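Home | Posts | Robots | About

Slow down at the slot
26th June – by Jordan Kettle

I've been rewriting our house rules for insertion jobs, and I've got them down to six.
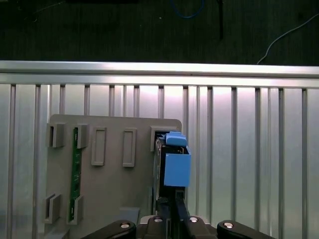
Rule one is still my favourite: come in slowly for the last bit, and set a force limit before you set a speed. Rohani wants finger pads checked every morning and I'm with her – a worn pad lets the part tilt and then you're shoving it in crooked. Rule four (stop, back off, never push harder) caused a proper row at Gandis! It's staying in.

17 comments | 2 shares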